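Técnico/a de control de calidad textil (ropa de baño y cocina)

Jisitz — División de textil hogar
Jornada completa. Incorporación en septiembre.

Jisitz confecciona y distribuye toallas, paños y albornoces para hostelería y venta minorista. El catálogo vigente consta de 2.314 referencias, repartidas entre las líneas Duvwood (hostelería) y Meva (hogar). Se precisa incorporar a una persona al laboratorio de control de calidad, con dependencia directa de la jefatura de producto.

Funciones

Recepción y muestreo de lotes según el plan interno de inspección. Determinación de gramaje, estabilidad dimensional tras lavado, absorción y resistencia al arranque de bucle. Evaluación de la solidez del color al lavado, al frote y al cloro, con especial atención a los artículos listados, en los que se valora también la descarga sobre el fondo blanco.
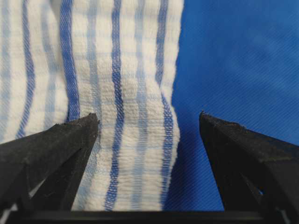

La persona seleccionada redactará los informes de no conformidad y los remitirá a compras en un plazo máximo de 2 días laborables. Mantendrá además el archivo de contratipos y el registro de calibración de balanzas, abrasímetro y cabina de luz. El registro se lleva en la aplicación Yap; no se exige conocimiento previo de esta herramienta.

Requisitos

Ciclo formativo de grado superior en el ámbito textil, o grado en ingeniería o química.
Experiencia mínima de 3 años en laboratorio textil o en oficina técnica de confección.
Visión cromática normal, acreditada mediante prueba en el reconocimiento médico previo.
Inglés escrito suficiente para la lectura de normas y fichas de proveedor.

Se valorará

Conocimiento de rizo americano y rizo terciopelo. Experiencia en auditoría de tintorerías. Carné de conducir — hay desplazamientos ocasionales a proveedores.
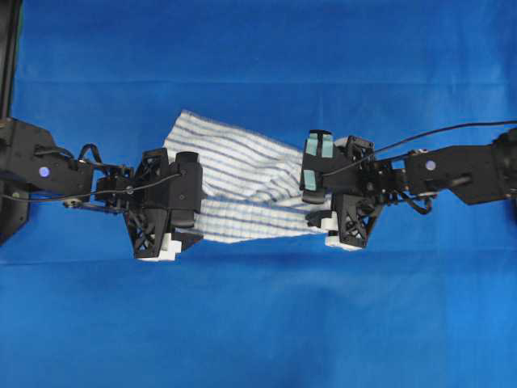 Toalla blanca con listas finas de tono azul grisáceo.

Condiciones

Contrato indefinido con período de prueba. Horario continuo de mañana, con entrada flexible entre las 7:00 y las 8:30. Retribución según convenio, más complemento de puesto. El centro cuenta con una plantilla de casi 174 personas y dispone de comedor y aparcamiento.

Presentación de candidaturas

Currículum y carta de motivación en un único archivo PDF, a través del formulario de empleo de la web, indicando la referencia «Laboratorio». El plazo permanece abierto hasta finales de julio. Las entrevistas incluyen un ejercicio práctico de clasificación de defectos en tejido de rizo. No se tramitarán solicitudes incompletas.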